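# The Shoe Shift

*A student robotics club has spent the fall teaching two arms to tidy a shop display. It is harder than it sounds, and they are having a great time.*

The argument, when I walk in, is over which way a shoe should face.

"Toes to the wall," says one student, who has a roll of tape around her wrist like a bracelet. "That's how we've done it since September."

"Customers want to see the toe," says another.

"There are no customers."

"There might be customers!"

Akosua Laryea lets this go on for a while. She started the Prirneck Robotics Club with a single secondhand arm and a sign-up sheet, and she has learned that the arguments are usually where the good work comes from. Finally she points out that the scoring sheet for the Skuvano Challenge says nothing at all about customers. It says the shoes have to match, they have to sit fully on the stand, and they have to be facing the same way. Toes to the wall it is.

The Skuvano Challenge is a student competition built around shop work, and the finals are in May. Each team gets a two-armed robot, a table and a box of everyday goods, and has to teach the machine a list of jobs that a person on a first day in a store could manage before lunch. Fold a shirt. Hang a hat. Put the shoes back where they belong. A perfect round is worth 100 points. The best the Prirneck team has managed in practice is 70, and they will tell you that number within a minute of meeting you, with real pride, because in the first week they couldn't get off zero.

Shoes are the job everybody wanted and the job that has given them the most trouble.

"A box is a box," Laryea tells me, leaning on a stack of chairs. "You pick it up from any side and it's still a box. A shoe is a floppy little boat with a hole in it. It's heavy at the heel. The sides squash if you squeeze. It has a left and a right, and it has to find its partner. I love shoes. I could talk about shoes all night."

She pretty much does, and I'm glad. I had never given any thought to how I pick up a shoe, and by the end of the evening I couldn't stop looking at my own hands. Most of us hook a finger or two inside the heel and lift. We don't look. We know from the feel whether it's going to slip, and we fix it on the way up. A gripper with two fingers has to be shown all of that, slowly and many times over, by somebody patient.

The club works by demonstration. One student steers the arms through a pair of hand controllers while the computer records every move, and another student sets the table and calls out the start and the finish. A full run is short, but a session has dozens of them, and between runs everything has to be put back a little differently. If the shoe always starts in the same spot, the robot learns the spot and learns nothing else. So they turn it. They slide it toward one stand, then the other. They swap which stand has the full pair.

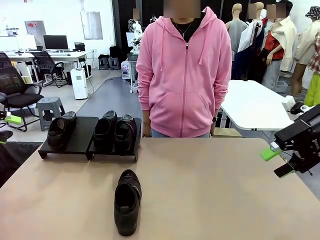 *Three shoes up on the stands and one still to go.*

Resetting the table has become a job with its own pride attached. The club calls the person who does it the shopkeeper, and the shopkeeper has rules. Hands down before the arms move. No talking to the driver during a grasp. No nudging a shoe that lands badly, however much you want to, and you will want to a lot. I took a turn and broke the last rule on my second run. I got a cheerful round of booing and had to put a coin in the snack jar.

The driver's seat is something else again. The controllers are light, and the arms follow your hands so closely that for the first few seconds it feels like magic. Then you try to pick something up. You can't feel the leather. You can't feel the weight. You watch the fingers close and you guess, and you guess wrong, and the shoe skids off like a bar of soap. The students have worked out tricks for this. One goes in from above and pinches the back of the heel. Another prefers to come at it low, with one finger inside the opening. There is a lively debate over which is better, and Laryea has told them to record both and let the practice scores sort it out.

What surprised me most was how much of the work is plain tidiness. Every run gets a line in a shared log: who drove, who reset, where the shoe began, what went wrong. The notes are a pleasure to read. "Good lift, bad landing." "Left shoe on right stand, very confident about it." "Sneezed." Runs with a mistake don't always get thrown out, either. If the driver drops a shoe and picks it up again neatly, that run is kept and flagged, and the club has found that the robot gets better at saving its own fumbles once it has seen a few saved by a person.

They learned that from another team. Prirneck's friendly rivals are a club called Wernov, two towns over, who were strong on folding last year and hopeless on everything else. The two groups swap notes on a message board, which in theory they could keep from doing until the finals, and in practice they can't help themselves. When Wernov solved a problem with shirt sleeves, they posted it the same night. Prirneck answered with a long write-up on heels. It has diagrams.

The software they all train on is Sowah, a free package that comes with the contest kit. It's friendly enough that a newcomer can start recording on the first evening, and the older students have been poking around underneath it to see how it works. At the time of my visit the log stood at 1876 runs. Someone had written the figure on a sticky note on the computer, crossed out the one before it, and crossed out the one before that.

After a break for noodles, they try the thing for real. No driver this time. The controllers go down on a chair, the shopkeeper sets a shoe in the middle of the table, and the room gets quiet in a way it hasn't been all evening.

The first try misses by a finger's width. The arm closes on air, lifts nothing with great care, and carries nothing over to the stand. There's a groan and a lot of laughing. On the second try it gets the heel but tips the shoe on its side as it sets it down. Somebody writes that up. On the third, the gripper comes in low, stops, shifts a touch to the left, and takes hold. The shoe goes up, swings a little, and comes down beside its partner with its toe to the wall. It's slightly crooked. The yell that goes up could be heard in the parking lot.

"Crooked is fine," says the student with the tape, already checking the scoring sheet. "Crooked is in the rules. There's an allowance."

They run it seven more times before packing up, and I won't pretend they all went in. Laryea doesn't seem worried. The heel grasp is coming along, she says, and the set-down is next. After that she wants to bring in boots, which gets her a chorus of protest from people who are plainly dying to try boots.

I ask her what she's looking for in new members, because by this point I'm half hoping to be asked. Coding helps, she says, but plenty of students arrive without any and pick it up as they go. She would like a few more people who enjoy setting a table carefully and noticing small things. One of her best drivers joined to keep a friend company and planned to do homework in the corner.

On the way out I pass two students still at it, crouched with their chins level with the tabletop, comparing one stand to the other.

"Is that one higher?"

"No. Wait. Get the ruler."

*The Prirneck Robotics Club takes new members through the end of the term. No experience is needed, and old shoes in matching pairs are gratefully accepted.*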